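Soup evenings at the Clonach hall: what changes this winter

Our soup evenings start again in October, and we want to tell you how they will work this year. Last winter was our busiest. On the fullest evening we served 70 people, and the kitchen of the hall is not made for so many. Several of you had to wait in the corridor, and we are sorry for that.

So there will be two sittings from now on, one at half past five and one at 7 o'clock. You can choose when you sign up. The list hangs beside the door of the Skernico bakery, as before. If you cannot come, please cross out your name, so that another person can have the seat.
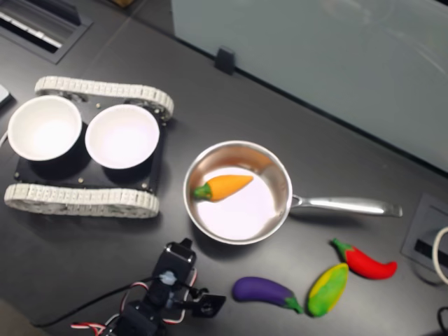
What we cook

The soups stay simple: carrot and lentil, potato and leek, and once a month the sour barley soup which many families here know from Dumow. We had a long discussion about this last one. Half of us put in the cream before serving, the other half find this a crime - now the cream will stand on the table in a jug.

Vegetables come from the Kristiansen farm, which gives us a good price for the crooked ones. They taste the same, and for soup they are cut small in any case. We only ask for helpers to wash and peel on Saturday from ten o'clock. 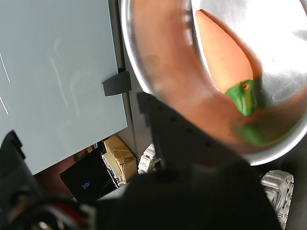
One reader wrote to us that the peel should not be thrown away, and that she boils hers with onion skins and a bay leaf for an hour to make stock. She adds that the carrots must be washed very well first, otherwise the stock tastes of earth. We tried it with a big pot and it was good, a little sweet. We will do it again.

What it costs

The soup remains free, with a box for coins near the exit. Last winter the box brought in around 2,000 crowns, and this paid for the gas and the bread. We still need 18 deep plates, because many of the old ones are chipped. They do not have to match.

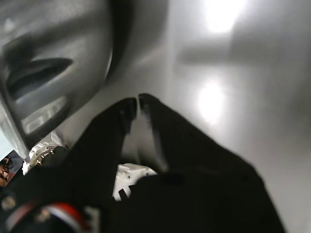

Page last changed: October, 18:40

After we published the first version, some of you asked about children. They are welcome at both sittings, but the early one is calmer. There is a low table by the window and we keep a milder soup for them, without pepper. Bring slippers if you like, the floor is cold.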